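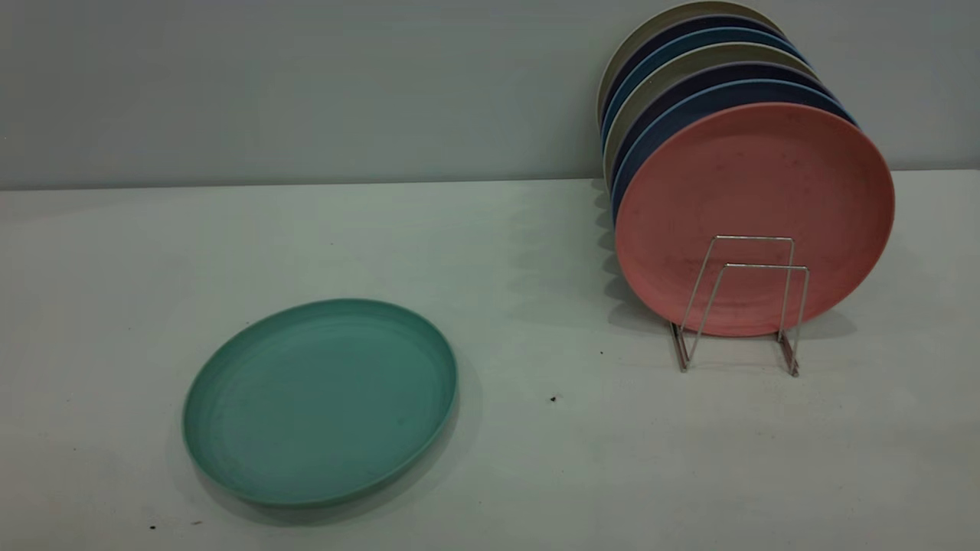
Florencio Toledo wrote that the residents' kitchen he supervises washes 293 plates a day, and he wished to know whether any machine on the market could yet take over placing them in racks. His budget would cover one unit.

Montserrat Goicoechea
Not at present, in my opinion. Our facility evaluated the Zurkia arm in May. Over 100 attempts with dinner plates, it seated 58 correctly in the wire rack without assistance. The most frequent error was releasing the plate before its edge had entered the slot.
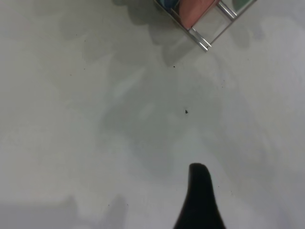 The supplier has since revised the grip settings, and we intend to repeat the evaluation under the same conditions. Until those results are available, I would advise against a purchase. A rental agreement, if one is offered in your area, would be more suitable. Please also confirm who is responsible for breakage.

Iñaki Cordero
I agree with the above. Glasses are worse.

Lindalva Bragança
Have you considered a conveyor dishwasher? Ours is an Olteanu. It does not rack the plates for you, but the staff finish sooner. I do not know the current price.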